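Spelling Games with Letter Blocks and a Grooved Tray

One tray, a handful of letter blocks and a clear table – that's all you need to get going! 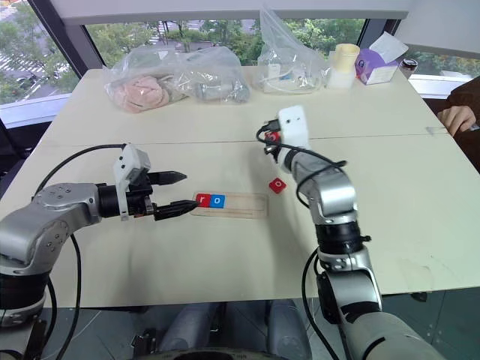
An "r" and an "o" side by side on the tray, with another "o" lying loose nearby.

I love letter blocks more than almost any other spelling toy. You can pick them up, turn them over, swap them around and change your mind as often as you like, and there's no rubbing out. Add a tray with a long groove and suddenly the letters have a place to live. They stay in a line, they face the same way, and a word starts to look like a word.

What you'll need

A wooden tray or board with a groove cut along its length
Lowercase letter blocks, with doubles of the vowels if you can get them
A table with plenty of elbow room
Zip-top bags for sorting

We use lowercase because that's what kids mostly meet in books. Our blocks are a mixed lot. Some came in a Luvel set and the rest turned up at the Kumirton market last April, so check the width before you buy extras. If a block wobbles in the groove or has to be shoved in, it'll drive everyone bonkers.

Setting up

Pick your word first and pull out only the letters you need. For a beginner I'd go with three letters and no more. Put the tray down lengthwise in front of your speller with the groove facing up, then scatter the blocks beside it. I like to leave them a bit higgledy-piggledy, some tilted, some upside down, so that finding the right way up is part of the fun.

Keep your spare letters bagged at the back of the table. A whole tub tipped out looks marvellous for a minute and then it's just a lot of hunting!

Building the first word

Start at the left end. Say the first sound out loud, find the block, and stand it in the groove with the letter facing you. Slide the next one up beside it so there's no gap. Run a finger under the letters and say the sounds again before you go on to the next block.

A good early run is "rot", then "rod", then "rob". The first two blocks stay put and only the last one changes, which kids find hilarious for some reason. When that feels easy, bring in a second "o" and make "room", "roof" and "root". The double letter is a lovely thing to discover with your hands – two blocks, one long sound.

Games to try next

Swap one: make a word, then change a single block to get a new one. Our best chain so far is 31 words, and yes, we wrote them all on the fridge.

Mystery gap: build a word, ask everyone to close their eyes, and take a block out. Which letter's missing?

Colour rule: choose a colour for the vowels and see how many words you can make while sticking to it. It's trickier than it sounds with a mixed set.

Packing up

Let your speller post the blocks back into their bags one at a time, saying each letter as it goes in. Wipe the groove with a dry cloth now and then, as crumbs love it in there. If you leave the last word standing in the tray, it's a great place to start tomorrow.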